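Household Practice, Unit 6: The table and the dry goods
Handout for participants, Prusholm evening course
Prepared by Ingrid Lyons

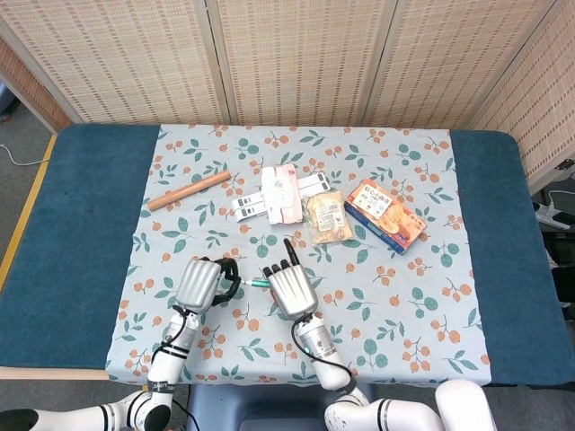

In the last unit we spoke about the cupboard. Now we continue with the table, because in a small home the same table must serve for eating, for baking and for sorting the shopping. The purpose of this unit is that you can change the table from one use to the other without carrying everything through the whole apartment.

1. The cloth

A tablecloth with a pattern of leaves and berries is nice for the guests, but it is not a work surface for dough. Flour goes into the weave and the rolling pin pulls the cloth with it. If the tabletop under the cloth is padded, the pin also sinks a little and the dough becomes uneven. So before rolling, please fold back the cloth or lay a board on it. I prefer the board. For the practice we use the size 40 cm wide, which fits also in a narrow kitchen.

For sorting packages the cloth may stay. Only wipe the bottoms of the packages first if they come from the floor or from a shopping bag.

2. The rolling pin

A wooden pin must not lie in water. Wipe it with a damp cloth, then with a dry one, and let it lie in the air before it goes in the drawer. Dough which sticks can be removed with a plastic scraper. Do not use a knife.

When you put the pin on the table, place it at the back, and put something beside it if the table is not level. In the May group we had two pins on the floor in one evening and one of them got a dent, which you can still feel when you roll.

3. Crackers and cookies

Dry baked goods are sold in boxes and in bags, and we treat them differently.

Boxes: they can stand or lie. Standing takes less place on the shelf, and you can read the front. Lying is better for a tall thin box which falls easily. After opening, look if there is an inner bag. If yes, close this one with a clip, for the box alone does not keep the air out.

Clear bags: you see what is inside, but the bag breaks the contents quickly when something heavy is on top. Always put bags last and highest. Keep the label until the bag is empty. Some participants cut it off together with the top, and afterwards the date is gone.

Long flat boxes: they go at the back, with the smaller packages before them. Do not build more than two layers.

4. Labeling

Write the day of opening on each package with a marker. A thin one is better than a thick one, it leaves room for a second note. On shiny plastic the ink may rub off, so use a piece of paper tape there. Rosalind Park has the tape, please ask her before the break.

5. Weighing exercise

Weigh 100 g of crackers into a bowl and compare with the amount written on the package for one portion. Write both numbers in your table on page 132 of the course folder. Most people take more than they think. We will discuss the results together and no one has to read theirs aloud.

For next time

Please bring one opened package from home and the clip or rubber band that you use for it. Read the Wernlow sheet about flour and sugar, only the first side.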